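阅读时间：9分钟

三、卧室里的整理习惯与入睡前的过渡时间

3.1 问题的由来

在前一节里，我们已经交代了问卷的发放方式，以及为什么最后选择以“户”而不以“人”为单位来统计。写到这一节，终于可以谈一谈我们自己最喜欢的部分了，也就是人们在睡觉之前和起床之后，究竟会对自己的床做些什么。说来有些不好意思，这个题目最初并不在研究计划之中，它是在预调查的时候一点一点冒出来的：受访者被问到睡眠时长，往往三言两语就答完了，可是一说到被子该不该叠、枕头该放在哪一头，话匣子便打开了，有时候一说就是大半个小时，茶都续了两回。

以往讨论睡眠环境的文章，多半把注意力放在光线、噪声和室温上面，这当然很有道理，我们也无意轻视这些因素。只是在整理访谈记录的过程中，我们越来越觉得，床铺的日常整理像是一根细线，把白天和夜晚缝在了一起。一位住在伊斯比（Isby）老城区的受访者告诉我们，她每天清早把床单拉平，心里便觉得这一天可以开始了；到了晚上再把被角掀开，又觉得这一天可以放下了。类似的说法在访谈里反复出现，用词各不相同，意思却相当接近。

3.2 样本与分组

正式调查在伊斯比和卡尔代拉（Caldeira）两地进行，共回收有效问卷1,928份。其中有496户同意填写为期数周的卧室日志，日志由每户自行推选一位成员记录，内容包括上床的时刻、关灯的时刻、是否整理过床铺，以及一栏可以随意书写的备注。备注栏原本只留了两行，后来应受访者的要求加到了半页，我们很庆幸做了这个改动，因为后文引用的许多材料都出自这里。另有48户接受了入户访谈，每次访谈都在卧室或紧邻卧室的房间里进行，并由受访者自己决定从哪里谈起。

按照整理的习惯，我们把住户分为三组：每日晨间整理的，只在睡前整理的，以及没有固定习惯的。分组的依据是日志，问卷里的自我评价只作参考。两者并不总是一致，有些受访者在问卷里把自己说得相当勤快，翻开日志却是另一番光景，对此我们抱着十分理解的态度，本文的几位作者恐怕也好不到哪里去。 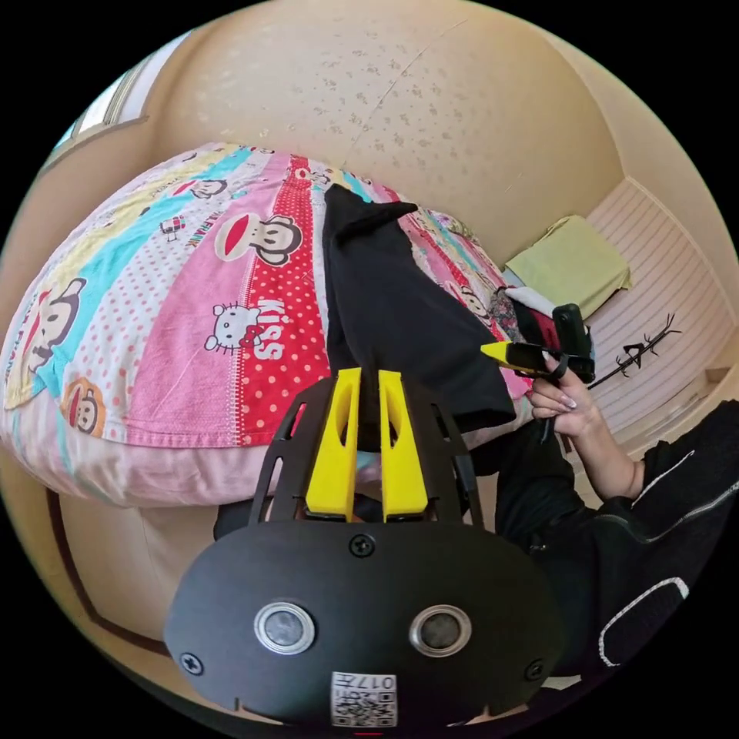
图3 卧室与床铺

为什么分组时以日志为准，而没有直接采用问卷中的回答？
日志是在当天逐日填写的，受记忆和自我期待的影响比较小，问卷则要求受访者概括自己平时的样子，容易偏向理想中的习惯。

3.3 过渡时间

我们把从上床到关灯之间的这段时间称为“过渡时间”。这个叫法并不十分精确，审读初稿的同行也曾建议换一个更技术化的词，但是思来想去还是保留了下来，原因很简单，受访者一听就明白。在过渡时间里，人们看书、听广播、和家人说几句闲话，或者什么也不做，只是躺着。帕克罗（Pakero）日志模板里预先列出了若干选项，可是选“其他”的人远比我们预想的要多，备注里写的有剪指甲的，有核对第二天买菜单子的，还有一户人家坚持每晚给猫梳毛。

就三个组别来看，晨间整理组的过渡时间在各周之间变动较小，上床的时刻也比较稳定。睡前整理组的情形要复杂一些。这一组里有相当多的家庭有学龄前的孩子，白天床铺兼作游戏的地方，晨间整理对他们来说没有太大意义，睡前那一次整理反倒成了全家收拾心情的时候。访谈中有一位父亲说，抖开被子的声音就是他家孩子的熄灯铃，孩子听见了便会自己去刷牙。没有固定习惯的一组内部差异最大，我们不主张把它当作一个整体来解释，这一点在阅读附表时还请读者多加留意。

需要说明的是，上述差别并不意味着整理床铺本身会改善睡眠。更稳妥的理解是，作息规律的人也更容易养成整理的习惯，两者可能同时受到工作时间、家庭结构和居住面积的影响。轮班工作的受访者在备注里写得很清楚：下了夜班回到家里，床是乱是齐都顾不上，能躺下就好。我们在模型里加入了轮班这一变量之后，组间的差距明显缩小，但没有完全消失。

3.4 床品的选择与更换

入户访谈里还有一个我们原先没有料到的话题，那就是床品的更换。卡尔代拉的受访者多数按季节更换被子，九月前后是一个小小的高峰，家家户户把厚被子拿出来晾晒，阳台上热闹得很。伊斯比的冬天来得晚，更换的时间也就拖得更长，有几户干脆把薄厚两床被子全年叠放在一起，冷了往上拉，热了往下推，说是省事，听上去也确实省事。

至于床单多久换一次，各户的回答相差很大，而且往往带着一点防备的口气，仿佛我们是来检查卫生的。为了打消这种顾虑，访谈员后来改变了提问的顺序，先请受访者讲一讲小时候家里的床是什么样子，再慢慢谈到现在。这样一来，气氛便松快了许多。不少人提到母亲或祖母铺床的手法，床单的四角如何折进去，枕巾要朝哪一面，讲得十分细致。几位年长的受访者还保留着当年的做法，年轻一些的则大多改用了带松紧边的床单，说起老办法来颇有几分怀念，却也并不打算学回去。 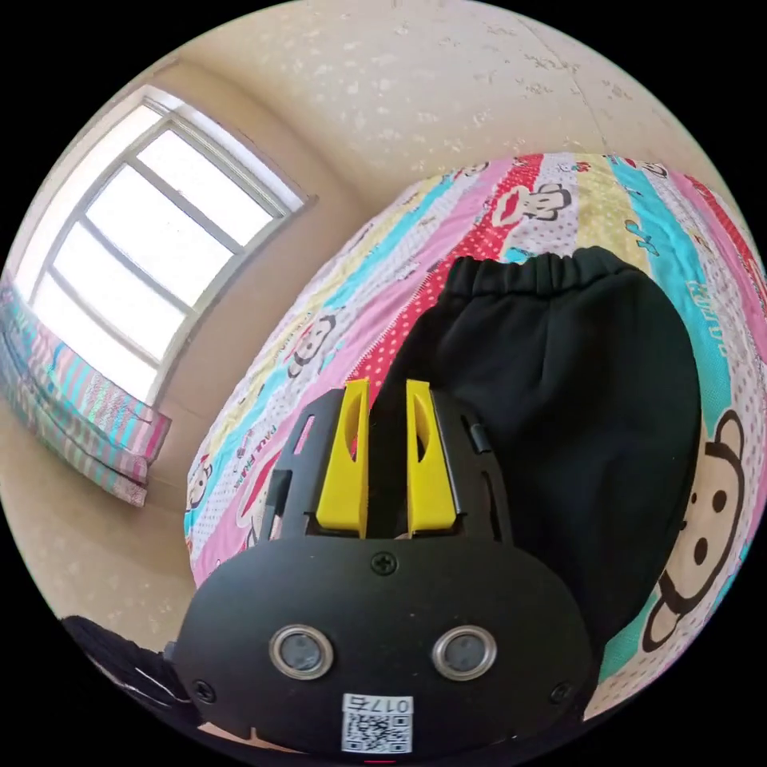 图4 卧室与床铺（续）

访谈员改变提问顺序之后，得到的材料有什么不同？
受访者谈得更长，也更愿意说起家庭里代代相传的铺床方法，关于更换频率的回答也少了些防备，多了些具体的理由和例外情形。

3.5 局限

本节的材料有几处不足，在此一并写明。其一，填写日志的住户是自愿参加的，愿意连续数周记录卧室琐事的人，性情上大概本来就偏于细致，推及一般人群时应当谨慎。其二，每户只有一位记录者，同住者的习惯是通过这位记录者的眼睛写下来的，夫妻之间对于“谁叠的被子”看法不一的情形，我们在访谈中遇到过不止一次，而日志里只留下了其中一方的说法。其三，朱勒克斯（Jullex）编码手册在调查中途修订过一次，修订前把“拉平床单”和“叠好被子”合为一项，修订后才分开。我们对早期的300份日志页重新做了编码，个别页面字迹模糊，只好按缺失处理。

居住面积的影响也还没有分析透彻。住在单间里的受访者，床同时是沙发、饭桌旁的座位和晾衣服的地方，整理床铺几乎等于整理整个家，这和拥有独立卧室的家庭显然不是一回事。下一节将按照房间数量重新分组，并结合租住与自有的区别，对过渡时间的变动再作一次估计。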